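Who checks the people who check the lawyers?

Every few months a law society somewhere announces a new scheme to restore public trust. The one now being sold in Stustdale is called the fitness declaration. From next year, solicitors will sign a form each August saying that they know of no reason why they should not be allowed to practise. I have read the form. It runs to six questions and a signature, and I can't see a single dishonest solicitor being troubled by it.

Consider what it asks. Have you been convicted of an offence? Have you been made bankrupt? Are you aware of any complaint against you? A solicitor who has been dipping into client money will answer no to all of them with a steady hand. He has already lied to a widow about her late husband's house, so a tick in a box is not going to keep him awake.

Soon-im Do, who drafted the scheme, told a public meeting that the form would "make practitioners stop and think". Perhaps it will. But the honest ones stop and think already, and the others have been thinking rather hard about something else. When I asked how many answers would be compared with bank records, I was told that this was "a matter for a later stage". I have been hearing about later stages for most of my working life.

The figures we were given don't help. The society says it dealt with 3093 complaints over the period and sent 324 of them to a full hearing. What happened to the rest? Some were surely nonsense, sent in by people who had lost a case and wanted someone to blame. But the society won't say how many were settled with a quiet letter, or how many named the same firm twice.
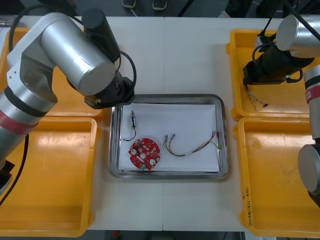
What the Manalastas case should have taught us

We have been here before. The Manalastas partnership filed clean accounts year after year, signed by every partner, and the money was gone all the same. It came to light when a junior clerk noticed that two clients had been sent the same receipt. No form found it. The clerk found it, and she was moved to another office within weeks — a fact that took up one line of the report.

If the society wanted to catch theft, it would protect clerks like her. It would turn up without warning and ask to see the ledger. Young-sook Pyo, who spent years doing that kind of work before she retired, reckons that a good inspector needs a morning in a small office to know whether something is wrong. Inspectors have to be paid, though, and the form is nearly free.

I am told the declaration will at least make it easier to strike people off, as a false answer will count as misconduct in itself. I'm not persuaded. Stealing from clients is misconduct already. A tribunal that needs a second charge to deal with a thief ought to be looking at its own habits.

The society will collect its signed forms and report a very high rate of return. I would like to see it print beside that the number of offices visited without notice. Last year's report gave no such number, and my two letters asking for it have not been answered.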